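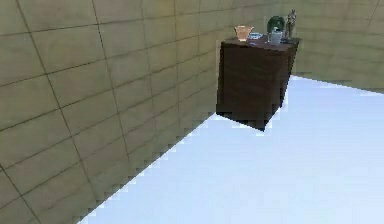 Judit Győri wrote to me after reading the abstract that she would first buy the arm and only then ask what rooms it should work in, because a robot in the building teaches you more in one month than a spreadsheet in one year.

I want to begin with her remark. Read it slowly, then wait a moment. I think she is half right, and I will say at the end which half.

Slide 1. Who I am
Henrique Gouveia, from Bitstead. I am responsible for equipment planning in the household group. I am not the person who writes the control software, so please keep the hard questions on this for my colleagues in the second row.

Slide 2. The situation in December
We had money for one mobile robot with one arm, and we had a list of nine things that everybody wanted. The budget had to be spent before the end of the year or it would return to the general account. Many of you know this situation. (Pause, people usually laugh.)

The offer from Biritz was good. The base was solid and the service contract was clear. But the arm in the offer was chosen for a table in the middle of a lab, where one can drive to any side. A cabinet in a corner is a different matter: two sides are closed by walls. If a mug stands in front of something else, the arm must come from above or move the mug first.

Slide 3. What we did before signing
We made the rooms in simulation, in the Khương tool, and we let three candidate robots do the same jobs. The rooms are simple. The tiles are the same everywhere and the edges do not look nice. For planning of a purchase this was good enough for us. We needed to know if the arm can reach, and how wide the gripper has to open.

Say clearly: we ran 2686 attempts in total. Of these, 1561 finished with the object in the right place. This is for all three robots together, so do not let people write it down as a score for one of them.

Slide 4. What the failures cost
Of the failed attempts, 207 were only a question of reach. The gripper was fine, the camera was fine, the arm was too short. This one line changed our order. We took the longer arm and gave up the second camera head, which had been on the wish list since the spring.

If somebody asks about price: the longer arm was more expensive, but the mounting plate was the same, so there was no extra cost for the base. I may not show the exact offer.

Slide 5. Small things
Cups, bowls, a figurine. Standing close together on one cabinet top, they tell you more about the gripper than a heavy box does. We had planned to buy wide fingers only. Now we have also a narrow set, and I would put it in the first order, not in the second. The second order needed eleven weeks to arrive.

Slide 6. Big furniture
Go slower on this slide. In my first plan I calculated the floor area of the room and I was happy. But a robot base does not use floor area, it uses the free way between things. A large bed standing diagonally changes all.

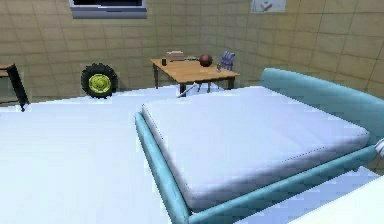
Slide 6: simulated bedroom, with the bed and the table behind it.

Point to the table first. A basketball is on it, and a basketball is a hard object for a normal gripper. Ask the audience who has a gripper at home or at work that opens so wide. Then point to the tire at the wall. We never planned to lift it. For the budget it is important anyway, as an obstacle for the base and for the laser scanner, and the scanner is a separate line in most offers.

Slide 7. The budget lines we forgot
- Spare batteries. We ordered one, we need two.
- Transport to our second site in Hulov. The box did not fit in the elevator there.
- Computing time. Up to 800 hours for the simulation, and I had written zero.
- Training for two people, including the travel.

The computing time was still cheaper than sending one wrong arm back. I checked this with our purchasing office before I put it in the slides.

Slide 8. Back to Judit
She is right that the real robot shows you things you did not expect. Our base stops on a door threshold that was never in the simulated rooms. But I would not like to discover the length of the arm in this way - it is the one part we cannot change later without a new contract.

If there is time: show the order form, second page, and explain the column "can be added later". It is the column I use the most.

Questions. Leave the bedroom slide on the screen during this part. Finish at 11:40, the next speaker needs to change the adapter.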